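The Gilton Folding Wedding Arch

Hire or buy

Every couple wants to be married under something. Trees are unreliable, church doorways belong to the church, and the marquee people charge extra for looking at their poles. The Gilton is a plain folding arch that stands up where you put it and stays quiet during the vows.

It comes in two halves which slot together at the top. Two people can have it up in 8 minutes, or one person and a stepladder in rather longer, with language the guests needn't hear. Packed down it goes in a canvas bag and fits across the back seat of an ordinary family car, provided no bridesmaids were planning to sit there.

The whole thing weighs 38 kg with the base weights in. Please use the base weights. We supplied an arch to a clifftop wedding at Braradton last May and the groom's uncle thought they spoiled the line of it. He spent the readings holding on to one leg. 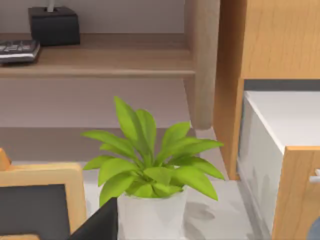 Potted greenery with broad, pointed leaves, in a plain white pot.

Flowers are not included. The crossbar has hooks for garlands and will take anything a sensible florist hangs from it. Less sensible florists should ring us first. If you want drapes, the Ziltalora voile set clips to the same hooks and comes in ivory or a slightly different ivory.

Segundo Ticona, who builds them, would like it known that the arch is not a climbing frame, a goal or somewhere to hang coats. He has repaired it after all of these.

Finishes: chalk white, black, or bare metal with a clear coat.
Hire period: 2 nights as standard, collected and returned by noon.
Delivery: by arrangement, to the venue door. Our driver doesn't do beaches.
Goes with: Benavides aisle stands, sold in pairs.

Bags should come back with the arch in them. Confetti in the joints is expected and we don't charge for it. Glitter we do.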